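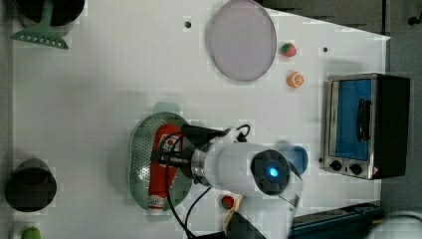 Table from above, arm at the red bottle in the green colander.

Minutes, example collection for the kitchen table, Clovbridge room, 17th May
Present: Ferdinand Wieser (chair), Ingeborg Ammann (minutes)

1. The April minutes were accepted with one correction: the count is 1,317 examples, not 1,371.

2. Ingeborg reported that 89 new examples were checked and 32 of them must be recorded again, as the written instruction did not agree with the object taken. Mr Wieser asked that the operator reads the instruction aloud before each start. 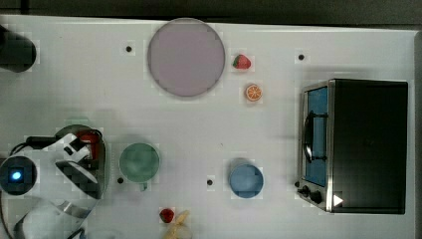 Arm at lower left with a small red object at the gripper; plate empty.

3. It was discussed if the plate may be moved between examples. Decided: yes, but the toaster oven stays.

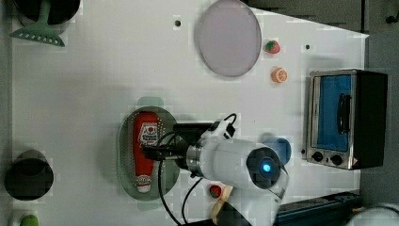 4. For the bottle task we need 40 more examples. Ingeborg will prepare the list of start positions and send it to Taridport.

5. Any other business: none.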